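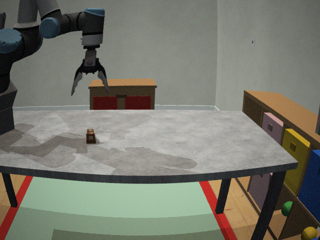
Ticket 151: Wandau season 5 cast page shows wrong billing after Druvo import. Opened in February by Huiling Xu, listings desk. Priority normal, raised to high at 9:40 a.m. Maiara Falcão was recurring in season 4 and is a series regular from season 5 on. The Zoseo show page still lists her under Recurring. The import job starts, reads the feed, opens the cast record and then does nothing with it. No error is written. The job reports success.

Affected: show page, season page, mobile cast strip.
Not affected: episode pages, air times, synopsis text.

Steps to reproduce
Open the Wandau show page in Zoseo admin.
Run Import Cast from Druvo, season 5 only.
Wait for the green status line.
Reload. Billing for Falcão is unchanged. The new villain role, Yuan, is missing.

9:55 a.m. Tsegereda Bogale
Confirmed on staging and live. The Druvo feed has the right data: billing "regular", first episode 1. So the fault is on our side. Cleared the page cache twice with no change. Other shows imported overnight look correct, including two with mid-run promotions.

10:20 a.m. Tsegereda Bogale
Compared the stored record with the feed. Wandau has 175 cast rows across all seasons, more than any other show in the same import group. The job loads every row before it compares billing, even when only one season is selected. Load time on live is over the limit of 120 seconds. The worker gives up, and the wrapper script reads an empty result as "no changes".
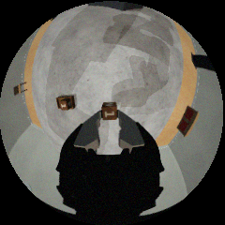
That also explains the missing Yuan entry. A new role is only created after the compare step finishes, and the compare step never gets any rows. Season 4 imported fine last year because the guest rows had not been merged into the main table yet.

10:45 a.m. Huiling Xu
Can the billing be set by hand for now? The casting story is already up on the news side and links to the cast page. Two readers have written in to say the page is out of date.

10:50 a.m. Tsegereda Bogale
Yes, but lock the row afterward. An unlocked manual edit gets overwritten at the next good import. Do not add Yuan by hand. A manual role has no Druvo ID, and the import will create a second one next to it.

11:30 a.m. Tsegereda Bogale
Patch on staging. Changes:
Season filter is applied in the query, before rows are loaded.
Empty result is now logged as a failure.
Time limit left as is.
Ran the season 5 import on staging. Falcão shows as regular and Yuan is present once. Asked for a review before this goes to live.

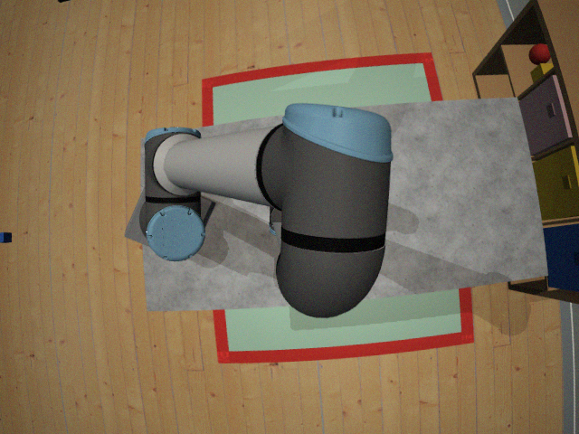 Xuelian Qin replied that the query change is fine but the empty-result rule is too strict. A newly announced show has no stored cast at all, and its first import would fail every time. The check should look at the worker exit code and ignore the row count.

1:15 p.m. Tsegereda Bogale
Agreed, changed. Tested with an empty show and with the worker killed by hand. First case passes, second case fails with a log entry.

2:05 p.m. Deming Wan
Deployed to live. Wandau season 5 import rerun. Show page and season page are correct. Mobile cast strip still shows the old order.

2:20 p.m. Deming Wan
Mobile strip has its own cache and was not included in the earlier clear. Cleared. Order is correct now.

2:30 p.m. Huiling Xu
Looks right on my phone. The row I locked this morning is still locked.

2:35 p.m. Deming Wan
Unlocked. Reran import, billing holds. Status set to resolved. Separate ticket needed for seasons 1 through 3, where the merged guest rows have no episode numbers.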